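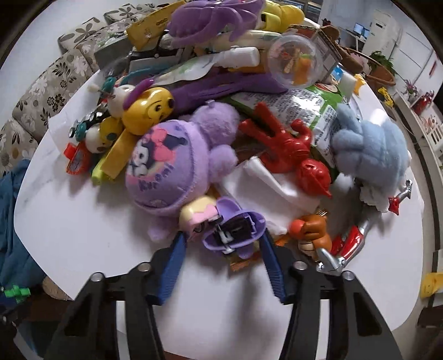
Recording pick-and-sort examples on a crowded table

Before you start, charge the gripper and open a new session in Pranico. Pile the toys so they overlap. Soft ones and hard ones should be mixed, and small packets may lie under bigger things.

1. Hold the gripper still over the table for 2 seconds, fingers open.
2. Go down to one object only. Close slowly, then lift straight up.
3. Carry it to the bin, open the fingers and come back over the table.
4. Press save. If you dropped the object, save it also, but with the tag "drop".

Move the wrist smoothly on the way back. Fast turns make blurred images, and Treruvness loses the position of the hand - you will see a jump in the path.
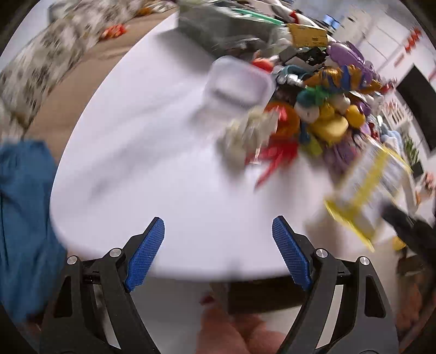

Gerus commented that he keeps the blurred returns and cuts only the episodes where the path jumps, and he still had 879 good ones left from 1132.

This is also possible, but then check every path by eye before training. I stop after 40 episodes and mix the pile again.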